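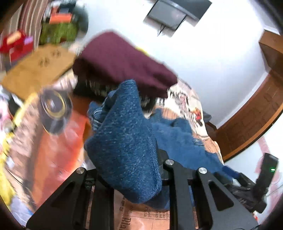 Como separar uma pilha de roupa usada para lavar, guardar e reaproveitar

Este método serve para aquela pilha que se acumula num canto do quarto ou da sala: camisolas de malha, calças de ganga, mantas, cachecóis e panos que já não se sabe de onde vieram. Com uma pilha de tamanho médio, conte com 45 minutos, sem incluir a lavagem.

O que é preciso

Folhas de jornal ou papel impresso para forrar a superfície
4 sacos ou caixas
Tesoura e agulha com linha
Um rolo tira-pelos ou uma escova de roupa
Caneta e fita de papel para as etiquetas

Preparar a superfície

Pode trabalhar no chão, numa mesa ou em cima da cama. Forre com jornal, sobrepondo as folhas uns dois dedos. O papel apanha o cotão, os fios soltos e a areia dos bolsos, e no fim dobra-se tudo para dentro e deita-se fora. Se tiver peças húmidas, deixe-as secar primeiro noutro sítio, sobretudo as claras – a tinta do jornal passa para o tecido molhado.

Primeira passagem: tipo de tecido

Pegue numa peça de cada vez e não se preocupe ainda com o estado dela. Faça montes separados:

Malhas (camisolas, gorros, cachecóis)
Ganga e sarja
Tecidos felpudos ou com pelo, como mantas e polares
Algodão liso e o resto

As malhas levantam-se com as duas mãos, por baixo. Puxadas por uma ponta, alargam, e as que têm fios soltos prendem-se nos fechos e nos botões das outras peças. A ganga vira-se do avesso e revistam-se os bolsos, incluindo o pequeno da frente.

Os tecidos felpudos devem ficar longe das malhas escuras. Um pano bordô com pelo larga fibras em tudo o que toca, e tirá-las depois de uma camisola azul leva mais tempo do que separar o monte inteiro.

Segunda passagem: estado

Agora sim, veja cada peça à luz. Abra-a, passe a mão pelas costuras e olhe para os punhos, as axilas e a bainha. Distribua pelos sacos:

Saco 1 – lavar e guardar
Saco 2 – arranjar
Saco 3 – dar
Saco 4 – trapos

Uma orla desfiada não condena a peça. Na malha, passe uma linha da mesma cor pelas laçadas abertas antes de a lavar. Na ganga, basta um ponto em ziguezague a meio centímetro da borda. Se o buraco for maior do que uma moeda e estiver numa zona de esforço, vai para os trapos.

A Ánh Mạc, que me ensinou a fazer isto, põe ainda de parte as malhas boas demais para trapos e gastas demais para dar. Desmancha-as e aproveita a lã. De uma camisola de adulto tirou uma vez 360 gramas, o que deu para um colete de criança.

Lavar

Malhas: água fria, do avesso, dentro de um saco de rede, centrifugação baixa. Secar na horizontal.
Ganga: 30 graus, do avesso, fecho corrido.
Felpudos: sozinhos, sem amaciador.
Cores escuras ou vermelhas: separadas na primeira lavagem. Para testar, humedeça um canto escondido e aperte-o contra um pano branco.

Dobrar e etiquetar

Dobre as malhas em três ao comprido e depois ao meio. As mantas vão por baixo, a ganga por cima delas e as malhas no topo, sem calcar. Escreva na fita o que está dentro e o mês em que guardou, por exemplo «malhas, janeiro». Cole a etiqueta de lado, para se ler com as caixas empilhadas.

Os trapos cortam-se em quadrados do tamanho de um guardanapo. Tire antes os botões e os fechos e guarde-os num frasco. A ganga velha é boa para remendos, por isso corte as pernas inteiras e enrole-as.

O saco dos arranjos deve ficar à vista, perto da caixa de costura. Se na arrumação seguinte ainda lá houver peças por coser, passe-as para o saco de dar ou para os trapos.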